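Betreff: Re: [Flohmarktliste] Kisten oder Tische?
Datum: 2023-12-10

Hallo in die Runde,

> Bringt ihr eure Sachen in Kisten mit oder legt ihr alles
> auf den Tisch aus? In Plerno hatte ich nur Kisten und
> bin fast alles wieder nach Hause gefahren.

also ich schwöre ja auf Kisten! Im Juni war ich in Raradville, 128 Stände, und am besten lief bei mir der Krabbelkram für 2 Euro das Stück (Schlüsselanhänger, Eierbecher, so Zeug). Die Leute wollen wühlen, die wollen was finden. Wichtig ist nur, dass man nicht zu viel reinwirft, sonst greift keiner mehr bis zum Boden durch.

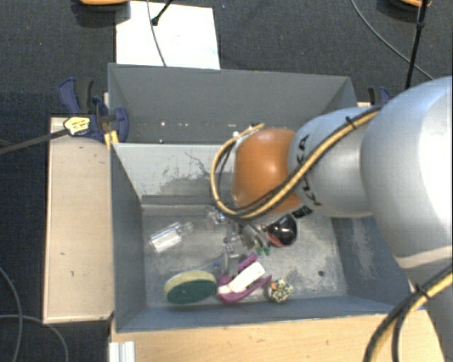
Graue Kiste, wenig drin: so ungefähr meine ich das

Porzellan und Gläser kommen bei mir natürlich trotzdem auf den Tisch, am liebsten auf ein dunkles Tuch. Und bitte Preise dranschreiben, ich gehe selber an jedem Stand vorbei, wo ich erst fragen muss.

Noch was anderes: Fährt jemand im Frühjahr nach Drovham? Ich hätte im Kombi noch Platz für zwei Klapptische und würde mir das Benzin gern teilen. Meldet euch einfach direkt bei mir, muss ja nicht alles über die Liste laufen.

Liebe Grüße und schönen Advent!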